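# Ondura: questions about the hand-held data method

**What is the method?**
A person holds one gripper in each hand and does the task directly. Cameras record the motion, and a policy is trained on those recordings. No robot is needed until testing.

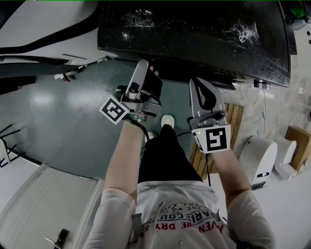 Issue 4, p. 19

**What are the square markers for?**
Each gripper carries one on its body. Our tracking code, Dato, uses the black and white pattern to work out where one gripper is relative to the other. The view from the head takes in both markers when the hands are held out in front at waist height.

**How many demonstrations did you use?**
The result in the April report comes from 900 demonstrations of a two-handed wiping task. Obinna Okafor trained the policy on all of them – there was no separate set for each operator.

**Does the camera on the gripper see enough?**
For this task, yes. The lens is very wide, so it takes in the other gripper and its marker along with a good part of the room, including the ceiling lights and the underside of the stairs.
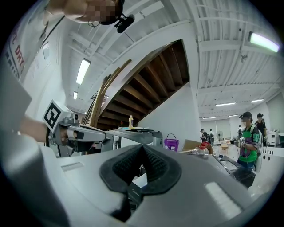
Page last changed: April

**Do people in the background cause trouble?**
Less than we expected. We tried masking them out and the success rate stayed the same. Dato ignores anything without a marker.

**Can I use my own grippers?**
Yes, if the fingers match the ones on your robot. The Grulley mount fits most bodies. Calibrate again after moving a marker, even slightly.

**Where is the code?**
In the Nic Aodha repository, under version 2. The older version does not read the new recordings.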